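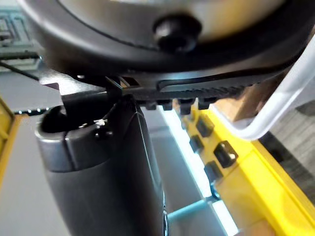

Schwarze Zahnleiste mit Knauf, Nahaufnahme

Protokoll der Mitgliederversammlung des Kleingartenvereins Erkomside, 27.05.2019
Leitung: Yichen Dai, Protokoll: Boyang Meng

1. Begrüßung
Yichen Dai begrüßt alle sehr herzlich und freut sich, dass trotz des schönen Gartenwetters so viele gekommen sind. Der Rhabarberkuchen wird ausdrücklich gelobt (das Rezept hängt am Brett neben der Tür).

2. Wasser
Der Verbrauch lag im vergangenen Jahr bei 1.216 Kubikmetern, im Jahr davor bei 1.087. Darüber wurde ausführlich und freundlich gesprochen. Es bleibt beim Gießen am frühen Morgen, und wer eine tropfende Zapfstelle bemerkt, meldet sie bitte gleich bei Boyang Meng.

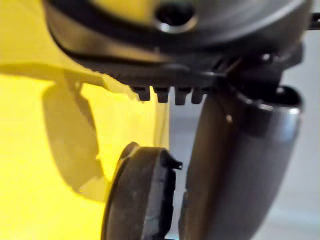
Für den oberen Weg sollen außerdem drei neue Regentonnen angeschafft werden. Ein Angebot der Firma Narkavex liegt vor, eines von Ravn wird noch erwartet. Beschluss: Der Vorstand darf das günstigere annehmen. Einstimmig, bei drei Enthaltungen.

3. Herbstfest
Gefeiert wird wieder im Oktober, mit Suppe, Apfelsaft und hoffentlich auch den Waffeln, die letztes Mal so schnell weg waren! Wer Äpfel übrig hat, möge sie bitte nicht auf den Kompost geben.

4. Verschiedenes
Die Heckenschere vom Verein wird vermisst. Parzellentausch am Atier-Weg: vertagt auf die nächste Sitzung.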